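3. August 2021

Im April hatte ich an dieser Stelle angekündigt, die Bestände der Werkstatt im Laufe des Sommers neu zu ordnen und über das Ergebnis zu berichten. Der erste Teil dieser Arbeit ist abgeschlossen. Er betrifft die Behälter, in denen Kleinteile, Rohlinge und Bausteine bis zu ihrer weiteren Verwendung aufbewahrt werden, und damit einen Bereich, der in den vergangenen Jahren ohne feste Regelung gewachsen ist.

Zur Ausgangslage: Ein Teil der Bestände stammt aus der Auflösung des Lagers Lumley und wurde seinerzeit in der vorgefundenen Verpackung übernommen. Die Inventarliste weist dafür 3343 Positionen aus. Hinzu kamen spätere Zugänge, die nach Gutdünken auf Kartons, Schubladen und Kisten verteilt wurden. Eine durchgehende Kennzeichnung bestand nicht. Wer einen bestimmten Baustein benötigte, musste in der Regel mehrere Behälter öffnen und deren Inhalt vollständig umschichten.

Die neue Ordnung unterscheidet zwischen Aufbewahrung und Bereitstellung. Aufbewahrt wird in geschlossenen, beschrifteten Behältern im Regal. Bereitgestellt wird in offenen Metallwannen auf Arbeitshöhe, und zwar nur, was für den laufenden Vorgang gebraucht wird. Nach Abschluss des Vorgangs sind die Wannen zu leeren. Für die Bezeichnung der Regale habe ich auf das Schema Ostapchuk zurückgegriffen, das eine Ziffernfolge für den Standort und einen Buchstaben für die Form des Teils vorsieht. Die Farbe wird gesondert vermerkt und ist für die Einordnung im Regal nicht maßgeblich.

Gerade dieser letzte Punkt hat mich länger beschäftigt. Eine Sortierung nach Farbe liegt nahe und sieht im Regal ansprechend aus. Für die tägliche Arbeit ist jedoch die Form entscheidend, und gleich geformte Stücke verschiedener Farbe gehören demnach in denselben Behälter. In der offenen Wanne lassen sie sich ohne Mühe auseinanderhalten, sofern die Wanne nicht überfüllt ist. 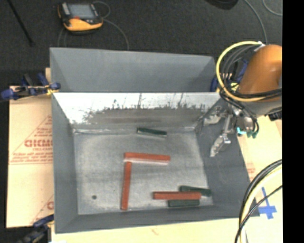 *Rote und grüne Stäbe in der grauen Metallwanne.*

Die Füllmenge verdient deshalb eine eigene Regelung. Ich habe sie für stabförmige Bausteine auf höchstens 10 Stück je Wanne festgesetzt. Schon bei geringerer Belegung kommt es vor, dass Teile übereinander geraten, wie es rechts unten bei einem roten und zwei grünen Stäben der Fall ist. Solange der übrige Boden frei bleibt, ist dies ohne Belang. Bei voller Wanne hingegen geht die Übersicht verloren, und der Vorteil der offenen Bereitstellung ist dahin.

Zum Zustand der Wannen selbst ist anzumerken, dass Gebrauchsspuren in Kauf genommen werden. Der Boden ist zerkratzt, und an der hinteren Innenwand verlaufen dunkle Schrammen unterhalb des Randes. Eine Aufarbeitung habe ich erwogen und verworfen. Die Funktion ist nicht beeinträchtigt, und ein frisch lackierter Boden würde nach meiner Erfahrung binnen weniger Wochen wieder ähnlich aussehen. Vorgeschrieben ist lediglich das Auswischen mit einem trockenen Tuch nach jeder Leerung. Scharfe Reinigungsmittel sind nicht zu verwenden.

Bewährt haben sich die schräg zum Boden abfallenden Wände. Kleinere Stücke bleiben nicht am Rand hängen, und man kommt mit der Hand gut an alles heran, was weiter unten liegt. Die geradwandigen Kisten aus der Serie Utotico, die ich zunächst vorgesehen hatte, sind in dieser Hinsicht unterlegen und werden künftig nur noch im Regal eingesetzt. Dort spielt der Zugriff von oben keine Rolle, während die rechteckige Grundform den Platz besser ausnutzt.

Die Erfassung der Bestände erfolgt weiterhin von Hand in der Liste Clolenora. Bis heute sind 2719 Positionen geprüft, umbenannt und einem festen Platz zugewiesen. Mehr als 273 Einträge mussten berichtigt werden, zumeist wegen doppelter Bezeichnungen, gelegentlich auch wegen fehlender Maßangaben. Die noch ausstehenden Positionen betreffen vor allem Rundmaterial und Verbindungsstücke. Bei letzteren ist offen, ob sie bei den zugehörigen Bausteinen oder in einem eigenen Fach zu führen sind. Ich neige zur zweiten Lösung, möchte aber abwarten, wie häufig sie tatsächlich gebraucht werden.

Nicht übernommen wurden beschädigte Teile - sie liegen bis auf Weiteres in einem gesonderten Karton unter dem Fenster und werden dort einzeln durchgesehen. Ebenso bleiben die alten Etiketten vorläufig erhalten, damit sich frühere Aufzeichnungen den neuen Plätzen zuordnen lassen.

Der zweite Teil des Vorhabens gilt den Schubladen der Werkbank. Mit den Arbeiten beginne ich, sobald die Beschriftung der oberen Regalreihe vollständig ist. Hinweise zu haltbaren Etiketten für Metallflächen nehme ich über das Kontaktformular gern entgegen.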